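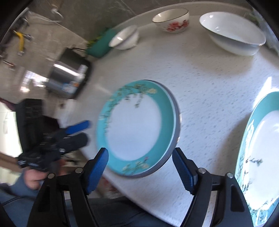
3.2 Why people keep the good plates

I went into the kitchens expecting to hear about money, and what I mostly heard about was matching. People will put up with any old mix of bowls — plain white next to one with red and pink flowers is fine by them — but the dinner plates have to be a set. The teal-rimmed ones with the painted blossoms in Figure 3 are a good case, and I'd class them as "company plates" under the Koster sorting I borrowed for this study. Of the 186 households we visited in Grollcombe, most had a pattern like that, and plenty of them told me (at length!) which aunt it came from.

Figure 3. Patterned dinner plates and assorted bowls on a speckled white table top.

Aníbal Huaranga and I coded every interview twice, and we argued a lot over what counts as "everyday." I still think he's too strict about bowls. Section 4 gets into chips and cracks, and when people finally let a plate go.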